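Six Weeks With the Avel Folding Kit

I should say up front that I paid for this with my own money. Well, half of it. The other half came from Jana Reuter, who has the workbench next to mine in the shared shop on Trenville Road and who believed me when I said we'd split the laundry benefits evenly. We have not yet had laundry benefits.

The product is the Avel two-arm starter kit, sold by Roro, and it comes in 3 boxes. The first two hold an arm each. The third holds every cable, clamp and screw you need to attach the arms to something heavy, plus a printed booklet that thanks you for joining the family. I had already joined a family and they leave shirts on the floor, so you can see how I was talked into it.

Price was 2105 dollars with shipping. There's a cheaper version with one arm, and if all you want is to pick up blocks and put them down again, get that one and keep the change. Cloth wants two hands. I tried folding a T-shirt with one hand behind my back to see if I could save us some money, and I ended up using my chin.

Setup took a Tuesday evening and most of the next morning. The arms clamp to the table easily enough, the power supplies are sturdy, and the software installed on the second try. Calibration is where you'll want a snack. You walk each arm through a series of poses by hand, the program thinks it over, and then it asks you to do pose four again. I did pose four so many times that Jana started calling it my good side.

After that you teach it. You move a pair of small leader arms, the big arms copy you, and the whole thing gets recorded as a demonstration. The booklet suggests starting with 45 demonstrations of one task. I started with a kitchen towel, got cocky, and moved on to kids' clothes, which are small and therefore, I reasoned, easy.
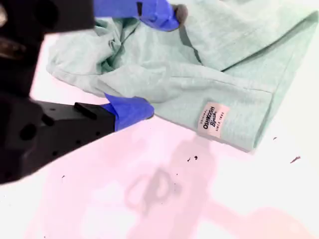
How many demonstrations does it take before the kit can fold a shirt without you?

For me it took 72, and that was with one shirt laid out more or less the same way every time. At 45 it would grab the cloth, lift it, and then lose its train of thought. At 72 it finished the fold on most tries, slowly, with sleeves that went wherever they felt like going.

The blue fingertips deserve a word. They hold on to cotton knit much better than I expected, and a single layer doesn't scare them. What does give them trouble is two layers when you only want one. A person feels that right away. The Avel has no opinion on the matter and will happily carry off the front and the back of a shirt together, like a waiter clearing your plate before you're done. I've learned to come in at a lower angle near hems, which helps, and to swear less, which doesn't.

Lighting matters more than the booklet lets on. My shop gets sun in the afternoon, and a fold that worked at 9 in the morning fell apart by 3. I bought a blind. That's not included in the price above, and neither is the second table I needed after discovering that my first one wobbled whenever both arms moved at once.

Support has been good, to my mild surprise. I wrote in about a clicking sound in the left wrist and heard back the same day from Friederike Schmieder, who asked for a recording of the noise, listened to it, and told me which screw to tighten. It was the right screw. She also asked what I was folding, and I got the feeling she'd heard "laundry" before.

Other things I didn't love: the power cables are too short by the length of my forearm, the emergency stop button is the size of a shirt button, and the app logs you out if you leave it alone long enough to make coffee. The Ristić stand that Roro offers as an add-on looks nice, but I'm getting along fine with clamps and a bag of sand.

Would I buy it again? For learning how this stuff works, sure. I've had more fun with it than with anything else on that bench – and I understand sleeves now in a way I never did as a parent. As a household appliance it's a very expensive way to fold one shirt. Jana has asked about pants. I told her December.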